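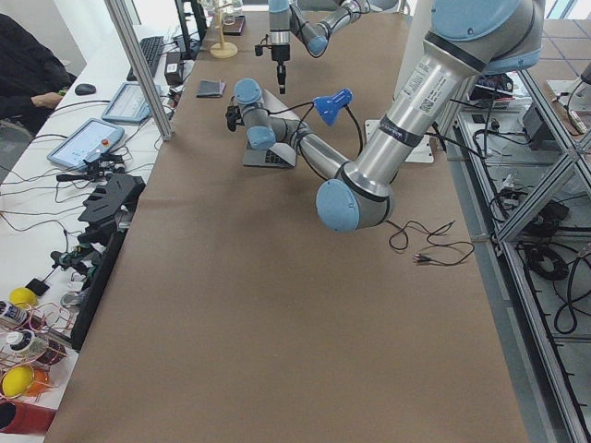
Two robot arms over the shared work table at Prunberg, with the teach pendants on the desk beside it.

Prunberg publishes rules for shared robot tables

Prunberg, 12/09/2023. Prunberg has today published its guide to good practice for work tables where two robot arms can reach the same area. The guide has 52 pages and is free to download.

It asks that each arm has its own pendant, that the operator's seat stays outside the reach of both arms, and that personal things are removed before a program is started.

"We have read 116 reports from our members, and most of them speak about small habits," said Janka Říha, who led the work.

Comments on the guide are welcome until the end of June.

Press contact: Svetozár Holub, Prunberg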